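Notes from the Second Half of the Season

The spring portion of our listening calendar closed in June, and this report covers what was heard, what was declined, and what readers may expect from this page through the remainder of the year. As in earlier seasons, the opinions are mine alone. No artist, venue or label has paid for coverage, and none has seen the text before posting.

The office received 283 submissions between the winter report and this one. Most were full-length albums, which surprised me, given how many artists had told us they were moving to singles only. Each submission was played through at least once. I regret that a reply could not be sent to every sender, and I ask that second and third copies of the same recording not be mailed. They do not improve its place in line.

Of the new albums, the one I have returned to most often is "Pluvska," the second release from the quartet Flakidell. Their first record was built almost entirely on fiddle and upright bass, and it left little room for the voice. The new one corrects this. The vocals sit forward, the tempos are slower, and the long instrumental at the close of side two is given enough time to develop. There are weaknesses. Two of the songs near the middle are in the same key and nearly the same meter, and they should not have been placed side by side. The printed lyrics also omit the last verse of the title song, an error I am told will be fixed in the next pressing.

Live performance remains the main business of this page. The largest room we attended was the Turcotte, which reopened in the spring with 1075 seats. Those who knew the old hall will recall the dead area beneath the balcony, where the upper strings vanished and the kick drum arrived as a dull thud. The balcony has been shortened and the rear wall treated, and on the evening I attended the sound in the last rows was very close to the sound in the center. The lobby is another matter. Doors opened at 7:00 p.m., and at 7:40 the line still reached the parking structure. Management has been written to on this subject.
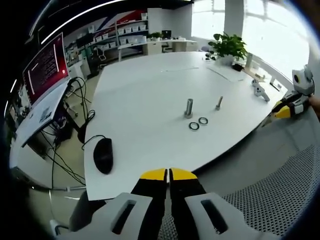
The headline set that night was given by Keyvan Arabzadeh and a band of five. Mr. Arabzadeh has been known in this region chiefly as a session guitarist, and many in the audience had never heard him sing. He opened alone with an unaccompanied ballad, which is a risk in a hall of that size, and the room went quiet by the second line. The band then entered one player at a time over the next two numbers. I would have welcomed more from the pedal steel, which was held back until the encore – the encore was the best part of the evening.

A smaller program at Trellow, on a Monday, drew a modest audience and deserved a larger one. Trellow continues its practice of booking three unannounced acts on one bill with no printed order. I have expressed doubts about this policy before and still hold them, mainly on behalf of those who must arrange a ride home. The quality of the music was high throughout. The middle act, a piano and clarinet duo in their first public appearance, played for only twenty minutes and left the stage without giving their names. If a reader can supply them, I would be grateful for a note.

With regard to festivals, our attendance will be reduced this fall. Travel costs have gone up, and a weekend spent walking between six stages seldom produces the kind of listening this page is meant to record. Preference will be given to events with one or two stages and with set times published in advance. Requests for advance coverage should arrive at least four weeks before the first performance.

One correction is owed. The winter report stated that the Flakidell tour had ended. It had only been paused, and the remaining dates were played in full. I apologize to the group and to the readers who gave up their tickets on the strength of that sentence.

The mailing list stood at 1119 names when this report was prepared. Readers who no longer receive it should check that their address is current, as a number of older accounts have been returning mail. The next report will cover the summer outdoor series at Trellow and two records I have not yet had time to hear properly. A short list of reissues will be posted separately, together with the year's remaining dates at the Turcotte as soon as the hall confirms them.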